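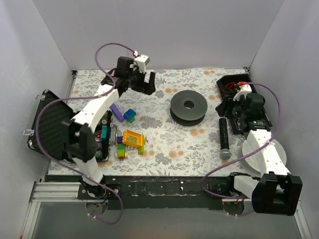 I run the hire desk and workshop for a small sound and events place in Pinascombe, and every Saturday evening the vans come back and somebody has to sort out what's in them. I do mean everything: leads, fuses, gaffer, half-used reels, the kids' corner toys from the family days. A rep from Naltmont has been on at me about a pair of bench arms that would "take care of the put-away". A microphone lying next to a wire spool, with toy bricks off to the left and an open foam-lined case beyond them, is pretty much what I'd be handing over to them, so I'm looking at that sort of table and not at the rep's one with three identical boxes on it.

What I want done is dull. Pick up the spool, wind the loose wire back on so it doesn't spring off in the drawer, put it where it lives. Mics back in their case, odd bits in the tray. A new starter picks it up in a morning. The price I've been given starts at 2,000 a month on a lease, and I don't believe that's the end of it.

Can any of these things do a mixed tidy-up yet, without a person stood next to them? I've read plenty of "soon". I'm asking about now. I would also like to hear from anyone who has had one in a workshop that isn't a factory, and whether it's still switched on.

*Posted by* **reel_and_truss**

---

**oldbenchhand**

Short version, no, keep your Saturday person.

Longer version. We had a Bosman unit in the rewind bay at my last place for 3 months. That one was a single arm, doing one job, and the job was lifting full drums off a spindle and putting them on a rack. Same drum every time. It was fine at that. Then the office decided it could do part reels as well, and part reels are a different animal. A full drum is a lump. A part reel has a tail, and the tail goes where it likes. It gets under things, it hooks on the next reel, it drops over the edge of the bench.

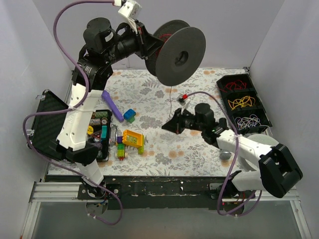 *Spool up in the left gripper, right gripper empty. Note the thin strand hanging below the spool.*

Look at that strand and then think about your drawer. Holding a spool up is the easy bit, and I'd give any decent arm that. The trouble is the wire. To wind on you need one hand on the spool and another keeping a bit of tension on the free end, and you need to feel when it's about to jump the flange. A person does it without looking. I've yet to see an arm do it on anything that wasn't set up for it first, with the end already found and taped down, and finding the end is most of the work.

Also look at the tray at the back, red in the top compartment, yellow in the middle, white and lilac at the bottom. It's all in tangles. Colour is a thing a camera can manage, I'll grant you. Getting one length out of a tangle without bringing the rest along is another matter, and I'd want that shown to me before I signed for anything.

Things to ask your rep:

- Can I bring my own box of rubbish, tipped out by me, on the day?
- Who clears the jam when it drops something, and are they on my wages or yours?
- What happens at night with the lights off?
- How many goes does it get before you count it as a failure?

That last one matters. Ours was sold to us as working 100 times out of 100. They were counting a second and third try as the same go.

---

**dondberg_night_shift**

Bit more hopeful than the post above but not by a lot.

I work at a packing shed in Dondberg, so take this as someone who stands next to the things and doesn't buy them. They have got better at grabbing. Five years back you needed a special cup or claw for each item. Now a plain pair of fingers will have a go at most stuff, including thin edges, and that did surprise me.
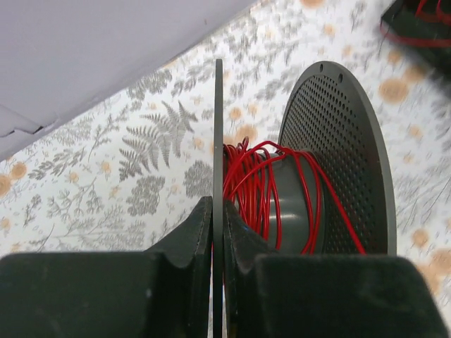

*Two fingertips pinching the thin flange. The red wire round the hub is all loose loops.*

A grip like that is sensible on the face of it. You go for the bit that's flat and rigid and you keep off the wire. I'd do the same. But I'd also put my other hand under the hub, as a spool held by the rim wants to swing, and with loops as slack as those a good swing could shake a few off. So then you slow everything down. Slow is where the money goes. At our place the arms are left to the jobs where slow doesn't matter, and people do the rest.

For your shop I'd split it up:

1. Hard things with a clear shape (mics, torches, boxed gear) going into a marked slot. Maybe, if you lay them out a bit first, and then ask yourself why you're laying them out for a machine.
2. Toys into a tub. Probably yes. Also the job any child can do, and at no charge.
3. Loose wire back on a spool, neatly. No. I wouldn't pay for it this year.
4. Putting things back in a foam case the right way round. Ask to see it with *your* case, lid flopping about and all.

If the lease has a trial month, use it on the worst van of the summer. Don't tidy up beforehand. People always tidy up beforehand, we did too, and it tells you nothing.

One thing I would spend money on is a hand-cranked winder with a clamp. Ours gets used every shift.

---

**reel_and_truss**

Thanks both. I rang Naltmont and asked about bringing my own box. The rep went quiet, then said the demo bench was "configured" and he would have to check. I've heard nothing since. Asked about second tries as well and was told they'd send a document.

I'm going to look at winders. If they do let me tip a box out on their bench in October I'll come back and say how it went, and I'll say so if I was wrong.

---

**oldbenchhand**

Get one with a proper brake on it. The cheap ones overrun and you end up with the same bird's nest you started with.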